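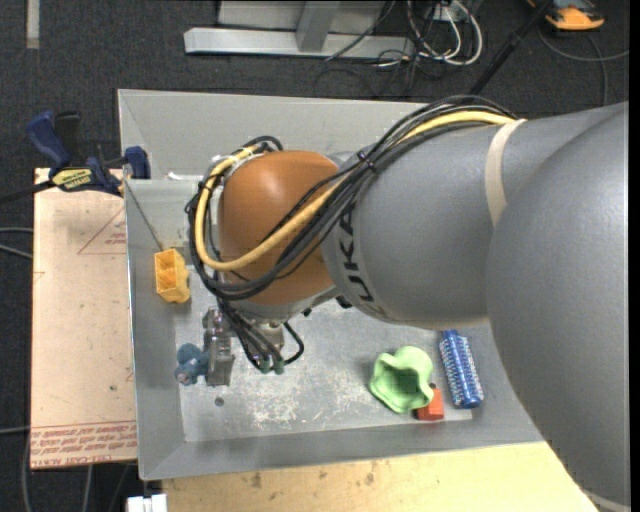
Monday was our sixth session with the arm this semester and the first one where everybody in the group got a turn driving it. I said I would keep notes on the blog this time, so these are the notes.

For anyone new, I'm in the bin picking group of the robotics club at Notcombe. The class part ended in the spring and a few of us kept going as a club project. We have the KUKA on Monday evenings until 8, and the goal is to enter the picking event at Mastwood. The rules are short. They hand you a bin of things you haven't seen before, you get a fixed amount of time, and you score for every item that leaves the bin and ends up in the right place. Dropping something outside the bin costs you points. Dropping it back in the bin costs you only the time.

We have been practicing with whatever people bring from home. The current set has a bristle brush, a small plush toy, a green cup sort of thing with a wavy rim, a yellow plastic piece with open compartments, and a little red-orange block. I like this set because the items fail in different ways. With the brush, the fingers can close on the bristles and it feels like a good grip until the arm starts moving. The cup has to be taken by the rim, and then the wavy part matters, as you get a different hold depending on which lobe you land on. The yellow piece likes to sit against the wall, which is the worst place for it.

The plush toy is the easy one for the fingers and the hard one for the software. It squashes, so nearly any grasp works. But the width reading when the gripper closes is all over the place, and our check for "did I pick something up" used that reading. Two weeks ago it decided it was holding nothing and opened up over the floor. Danilo Soriano rewrote the check so it looks at the camera image of the bin after the lift and compares it with the one from before. It is slower by 2 seconds per pick. We argued about it and kept it.

Most of Monday went to walls. The bin walls slope, and the gripper is narrow, but everything above it is not. When the target is near a wall, the fingers can reach fine and the cables can't. The bundle goes around the wrist in a loop, and if you rotate the last joint too far, the loop swings out wider than the model in our planner thinks it does. The planner knows the shape of the arm. It knows nothing about cables. So we added a fat cylinder around the wrist in the collision model, ran the same targets again, and it refused half of them. We made the cylinder thinner. It refused fewer. I would like a better answer than that before Mastwood, but it's what we have.

The other fix was limiting the wrist rotation. The gripper is symmetric, so turning it 170 degrees one way gets you the same grasp as turning it 10 degrees the other way, and our code had been choosing between them more or less by accident. Now it takes the smaller turn. This should have been in there from the first week. Javier, which is what we call the planning script, now has a comment at the top of that function saying so.

We also ran a longer test, 50 attempts, resetting the bin by hand every time it got low. I didn't write down results by item, which was a mistake, and I will make a sheet for next time. From memory the brush was the worst. The block was better than I expected for something that small.

A few things I want to remember:

Clamp first, then calibrate. We did it in the other order in September and lost an evening, because the bin had shifted a little and every pick was off in the same direction.

Run new code at low speed with one person on the stop button and nobody leaning over the bin. We are good about this when someone is watching and less good at 7:45.

Save the logs before closing Zonell. It still doesn't save them when it exits. I have asked twice and I'm going to look at the code myself.

Next session we are going to try nudging things away from the wall before grasping them. The idea is to close the fingers, put them down between the wall and the object, and drag toward the middle. Danilo thinks it will work on the yellow piece and only roll the brush around. I think it will be fine on both if we go slowly enough. Either way I need to write the motion for it this week, and I have a chemistry lab report due first, so it may be a simple version.

If you have something odd at home that fits in one hand and that you don't need back in perfect shape, bring it on Monday.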